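Two Arms in the Staff Kitchen
March 23, 2025

The staff kitchen at the Prollthorpe office of Stidance serves 24 people. Since January the dishes there have been handled in part by a two-armed unit, which the facilities team calls Dijkstra. The facilities lead, who has run the building for eight years, agreed to talk on the condition that the interview stay on the work.

"The first question from everyone was about hours," she said. "Nobody's hours were cut. What changed is what is in the hours."

Before January, kitchen duty took four short rounds a day, each done by whoever was on the cleaning shift. The unit now takes mugs, bowls, plates and flatware between the counter and the table. The cleaning shift does the floors, the refrigerator and anything made of glass, and checks the counter at the end of the day.

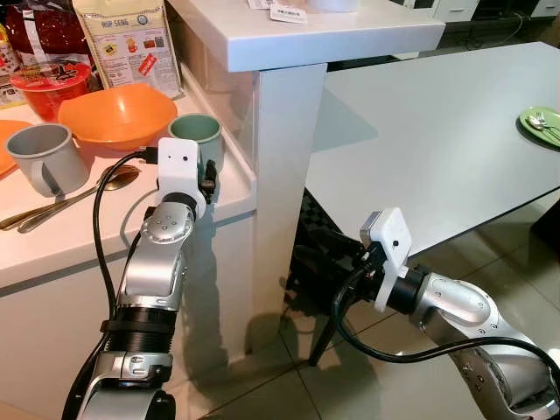

One of the evening cleaners sees it differently, and said the rounds had been the only part of the shift when people from the desks stopped to talk. With the arms running, they tend to fill a mug and leave.

The facilities lead did not dispute this. She said the logs do not record conversation, so it was left out of the plan. The evening round has since been given back to the cleaners, and the unit is parked during it.

The logs do record stops. In the first month there were 493, most of them cleared by a person pressing resume. "A stop costs a walk down the hall," she said. "You have to put that walk on somebody's schedule. We didn't, at first, and the day shift absorbed it."

Flatware and anything with a thin rim account for most of the remaining stops. Stacked dishes are excluded, so staff have been asked to set items down singly, with space between them. 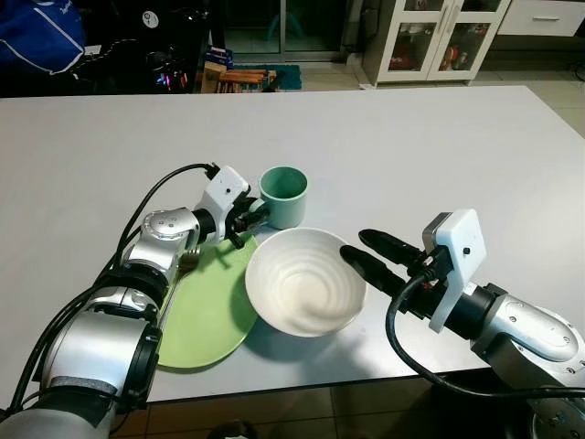 "Each arm gets its own item, and the speed is set low," she said. "I would leave it low. A person can do the same table faster, and we knew that when we signed." The case for the unit was made on coverage - it can run in the middle of the afternoon, when no cleaner is in the building.

Two of the day cleaners have been trained to restart the unit and recheck the grippers. Their job titles are unchanged. She has asked for a pay adjustment for both and is waiting for an answer from the head office in Sinwood.

A second unit has been discussed for the Sinwood kitchen. She wants the restart work written into the job descriptions there before anything is installed.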